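This card covers the faulted runs of the Skiluteo bin-picking set, the ones we held back from the main release. Read it before you train on anything in `faults/`.

## What went wrong

The set has 400 picks of long blocks from a metal bin. In 54 of them the arm went into protective stop while the gripper was inside the bin. The cause was the cable bundle. It had been tied too short, so when the wrist turned past a certain angle the bundle pulled tight and the controller read the load as a collision. The stop itself worked as it should -- the fault was in how we dressed the cables.

Blocks at a slant were the worst, as the wrist has to turn further to line the fingers up with them.

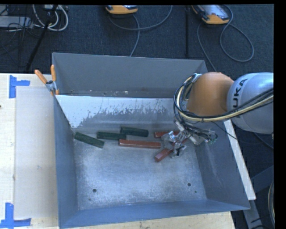

*Photo: Zurnton cell log, CC BY 4.0*

On two runs the operator cleared the stop from the pendant and jogged the arm sideways with the fingers still around a block. The gripper hit the bin wall both times. Do not do this. Jog straight up first, at low speed, and keep hands out of the bin until the arm is clear.

## Files

- `faults/stop/` -- runs that ended in a protective stop
- `faults/contact/` -- the two wall contacts, with force traces
- `labels.csv` -- stop time, wrist angle and block colour (red or green)

## Known problems

- Force readings drift after a stop. Zero them again before comparing runs.
- Wrist angle is missing from six rows in `labels.csv`.
- The Veltent export drops the stop flag. Use the raw logs.

Last changed 9 August 2023. The bundle has been re-tied with more slack; runs with the new routing will go in a separate folder in October.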